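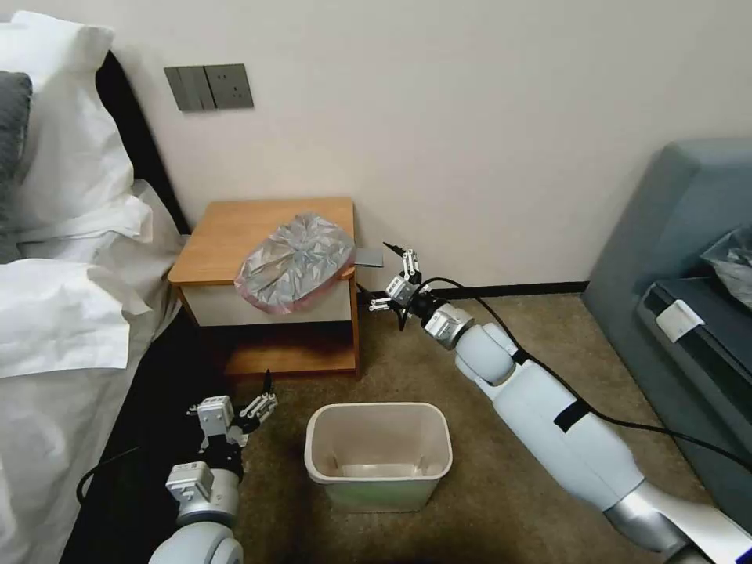
6. First runs in a furnished room

Sections 1 through 5 got both arms moving on the bench. A bench is flat, bare and well lit, so passing there proves very little. Expect the first hour in a bedroom to go worse.

The vendors' sample clips make bagging up trash look like a solved problem. It isn't, at least with the Furholm grippers and the Bivus controller we use in the Caltden shop. Mhairi Farquharson logged 34 attempts in May with a thin plastic bag and got 18 clean drops into the bin. Plan around numbers like that.

6.1 Placing the bin and the bag

1. Put the wastebasket on the floor in front of the nightstand, between the two arms. Start with it empty.
2. Set the bag on the nightstand top near the front edge. Let a little hang over. A bag pushed back against the wall is out of reach at most wrist angles, whatever the reach diagram says.
3. Clear glasses, phones and lamps off the nightstand.
4. Turn on the room lights and leave them alone until you finish. The MacKinnon tracking script claims to adapt to changing light. We have not seen it do so.

Note: Clear or shiny plastic is the hardest thing you can pick for a first run. If you only want to check reach, use a rolled sock.

6.2 Routing the cables

5. Run each arm slowly through its full travel with the grippers open and watch the cable the whole way. You want a loose loop at the wrist and no pull at either end.
6. Keep the lower part of each cable off the bed frame and away from chair legs.
7. Check the strap on the upper segment. Snug is enough – a strap pulled tight will pinch the cable under it.

CAUTION: Carpet hides slack cable well. Walk the floor before every run, including the short ones.

6.3 Running the pick

8. Open both grippers. Park the left one low, beside the nightstand, and bring the right one up to the height of the top.
9. Set the speed limit to 500 on the controller's scale. The default is 1,811, and we have no idea who tested it indoors.
10. Keep one hand on the stop button and start the pick.
11. If the fingers close on air, stop and move the bag by hand. Retrying from the same pose rarely helps, although the software will offer up to five retries.

CAUTION: Do not reach between the arms to fix the bag while the motors are live. Pausing in software does not count as off – use the switch.

If the bag clings to a finger after release, see 7.2. The "shake" routine is listed there too, with our reasons for leaving it disabled.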